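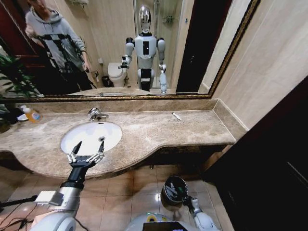 You steer it through the job and the arms learn from that, Caroline Kombo said of the Estitz bathroom trials. Handheld control, one operator, 45 runs so far. Target is 200 by December. 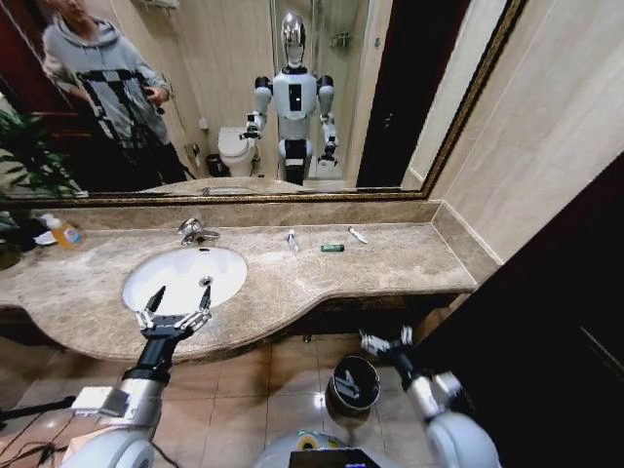

Operator and robot reflected in the vanity mirror.

Slow going. Small items on marble are the hard part, acording to Getachew Degefa, who wants every bad run kept 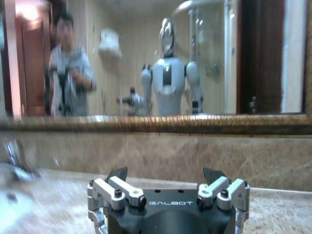
and labeled too. Kitchens next. No date yet form Petus.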